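Birkus 213 standing desk, eight months in

Bought this in July after my old desk finally gave up (particle board, swelled at the corner where the kettle lived). Wanted something that goes up and down, fits under a window and doesn't wobble when I type. Got two and a half out of three. Details below, sorry in advance for the order, writing this on my lunch break.

The short version. Good motor, good frame, middling top, instructions written by someone who hates you. I'd buy it again at the sale price. Not at full.

Price. I paid $95 for the top and the rest for the frame, sold separately, which they don't make obvious on the Birkus site. You get to the cart and think wow, cheap, then realise there's no legs. Shipping to a regional postcode was another chunk and it came in two boxes on different days. Legs first. Top the following Tuesday. So I had legs in the hallway for most of a week, kids loved it.

Assembly. One person can do it but you'll swear. The crossbar bolts go in at an angle that no normal Allen key likes, and the one supplied is made of cheese. Use your own. I rounded off one bolt head before I worked that out and had to get a replacement from the hardware shop. The pilot holes in the top lined up on one side and were out by a few milimetres on the other, so I drilled new ones. Not hard, but at this price I shouldn't be drilling. Took me a full evening with a break for dinner. Flip it over with a second person. Seriously. The frame is heavy and the feet scuff everything.

Cable tray is extra. Of course it is. I got the Casden one instead, clips on the rear rail, fits fine, colour doesn't match but it's underneath so who cares.

Height. Goes low enough for me sitting (I'm short) and my partner, who is not short, can stand at it with a monitor arm on. Three memory buttons. I use two. The third is set to some random height from when my son got at it and I've never bothered fixing it. Motor is quiet, quieter than the Arroyo at my work which sounds like a garage door. Speed is ok. You won't be late for a meeting.

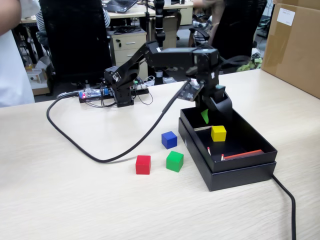
Wobble, the big one. Sitting height, none. Solid as. At full standing height there's a bit of side to side if you lean on it, and if you're a heavy typer you'll see the monitor shiver. Front to back is better. I tightened everything again after a fortnight and it improved a lot, so do that. The manual doesn't mention it. Mine is on carpet, which doesn't help, and I've heard people on floorboards have no trouble at all. There are levelling feet under each leg, take the time to set them properly, I did mine by eye the first time and regretted it.

The top. Sigh. Looks nice. Mine's the "natural" finish and in the morning light it comes up really well. But it marks. A mug left a ring in the first week that took some effort to get off, and there's a faint scratch near the front from a watch buckle. I use a desk mat now. The front edge is square, not rounded, and if you rest your forearms on it all day you feel it by four o'clock. For a couple of bucks of edge trim they could of fixed that. The Unside desk I tried in the showroom had a lovely soft curve along the front, but it was a lot more money and the wait was silly.

Size. I went for the wider one and I'm glad. Laptop, big monitor, lamp, notebook, still room to eat a sandwich. Depth is the thing to check though. If you've got a monitor on its own stand and not an arm, you might find the screen a touch close. Measure before you order. Also measure your doorway, the top comes in one piece and I had to bring mine in through the back.

Weight limit. They say 200 lb for the frame, top included I think, the wording is vague. I've never come near it. My neighbour asked if you could sit on it. Don't.

The anti-collision thing. Supposed to stop and back up a bit if the desk hits something on the way down. Works on a chair arm. Did not work on a cardboard box, which is now a flatter cardboard box. So keep your knees and your bins out of the way and don't trust it with a pet. There's a lock function if you hold two buttons, handy with little ones around, took me ages to find it in the manual because it's filed under "behaviour settings". Who files it there.

Customer service. Used them once. One of the little plastic caps for the legs was missing, emailed a photo, got an automatic reply and then nothing, emailed again, then a real human wrote back and posted a bag of them. I now have a lifetime supply of caps. Friendly enough once you get through.

Smell. Nobody asks but it did have one. Gluey, out of the box. Window open for a couple of days and it went.

Warranty is 5 years on the motor and frame, less on the top, and you have to register it online within the first month or something like that. I nearly missed it. The card is tucked in the bag with the spare screws, which most people will chuck in a drawer. Check the bag.

Has it changed my life, no. I stand maybe an hour in the morning and again after lunch if I remember. Back is a bit better, feet are a bit worse, bought a mat for the feet. The mat's good, separate review if I get round to it.

Things I'd change: round off the front edge, throw in the cable tray, a decent Allen key, and put the height display somewhere you can see it without bending over. It's on the underside lip, angled down, so you only see it if you're sitting. When you're standing, which is when you care, it's invisible.

Would reccommend if you catch it on sale and own a drill. If you don't own a drill, pay the extra for the one that comes with the top already fitted. They do one, it's hidden right down the bottom of the page under the filing cabinets.

Four stars. Three and a half for the top, five for the motor, I'm rounding.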